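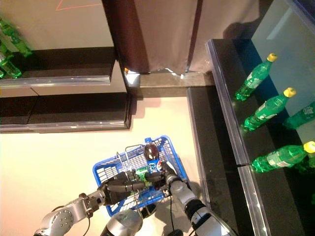 社团工作间小窍门（购物篮任务组整理，随时补）

赶着写的，想到哪写到哪。新来的先看篮子那几条，别的回头再说。

篮子
买塑料的，蓝色那种超市手提篮就行。侧面有小方格的好用，扎带能穿过去。金属提手先立起来再让手去抓篮边，提手倒着的时候手指老卡在下面，拆半天。
两只手一起提，先轻轻合上，停一下，再加力。一上来就夹死的话篮边会变形，变形了后面每次抓都偏。
篮底脏了用温水加一点洗洁精，软刷子刷格子。别用钢丝球！上次刷完全是毛边，指套挂破两个。
晾的时候倒扣，别叠着收，叠紧了拔不开。

瓶子
练习用满瓶还是空瓶？先空瓶，再装水，最后才上真饮料。可乐摔过的别马上拧，放冰箱过一夜。放水槽里开，手边备块抹布。
瓶子横着放架子上的，瓶盖朝同一边，抓的时候省事。Helge Backlund 说竖着好认，可竖着一碰倒一排，我们还是横着。
标签翘边了用透明胶粘一圈，胶带尾巴折个小角，下次好撕。
瓶身上的水珠擦干再练，手指滑。冷藏的提前拿出来回温。
小件东西（糖盒、小包装什么的）先放篮子里，后放瓶子。反过来小的会弹出来，或者被手压在底下找不着。

货架前沿
透明的前沿条反光，下午最厉害。拉上窗帘就好一半。窗帘没有的话，烘焙纸剪一条贴上去，哑光的，撕下来不留胶。
指纹用眼镜布擦，玻璃水喷布上，别直接喷架子。喷架子会流到缝里，招灰。
深色架面落灰看得特别清楚，干布先扫一遍再湿擦，不然糊成一道一道的。

地面
浅色地面好看，轮子印也好看得见……橡皮擦能擦掉大部份，擦不掉的用小苏打糊，放两分钟，湿布带走。
地上有糖水的话马上停，先擦地再说别的。干了以后粘脚，轮子也会咯噔一下，里程就飘了。
练习前把地上的纸屑扫了，窗帘根儿底下最容易攒，扫帚头斜着进去。

线
垂下来的线最烦人。魔术贴绑带，隔一掌宽绑一道，关节那里留个松弯，别拉直。绑完手动把胳膊走一遍全程，看有没有哪里扯着。
扎带剪完的头要剪平，拿指甲刀剪比斜口钳平，真的。
线上缠一小段彩色胶带做标记，左红右黄，我们组固定这样，别自己改颜色。Mavis Delacroix 改过一次，两边插反了，找了一晚上。

手指
指套用久了发亮就是没摩擦力了，换。应急办法：厨房防滑垫剪小块，双面胶贴上，能顶一场练习。比赛别用这个。
粘了糖水用湿巾，再用干布。酒精少用，橡胶会硬。
螺丝每次练完拿手摸一遍，松的当场拧，别记本子上“回头拧”，回头就忘了。拆下来的螺丝放蛋托里，一格一个位置，顺序别乱。冰格也行，蛋托会掉纸渣。

省钱
篮子和瓶子不用买新的，跟家里要。空瓶冲干净倒扣一晚再拿来，没冲的有味儿，还招蚂蚁，六月那回够受的。
今年耗材预算2,000，指套占了大头，所以上面那条防滑垫的办法请大家真的用起来。
收据拍照发群里，写清楚买的什么。光写“配件”两个字，Harriet Lindqvist 那边不给报。

练习记录
一次一行，别写作文。写：哪只手、抓哪儿、掉没掉。掉了写掉在哪一步。本子到217号为止用的是老格式，后面按新的来，老的不用补抄。
录像文件名写任务名加序号，不要写“最终版”“最终版2”，现在文件夹里一堆，分不清。

电池
充完拔，拔完再收桌子。充电的时候旁边得有人，去倒水也喊一声。
电池盒里垫一块旧毛巾，别直接放金属柜里。鼓包的单独拿出来交给 Itziar Montoya，不要扔普通垃圾筒。

收摊
篮子倒空，瓶子归架，地拖一遍，胳膊回到停放位再断电。先断电胳膊会耷下来，磕着篮子磕着地都不好。
抹布洗了拧干挂起来，别团在水槽边上，第二天那个味……
钥匙还原处。

还缺：轮子怎么清头发，谁有好办法写一下。现在是用拆线刀挑，慢。
贴标签那个小打印机没纸了，谁顺路带一卷，窄的那种，宽的塞不进去。

2023年10月3日改过一遍，有错字自己脑补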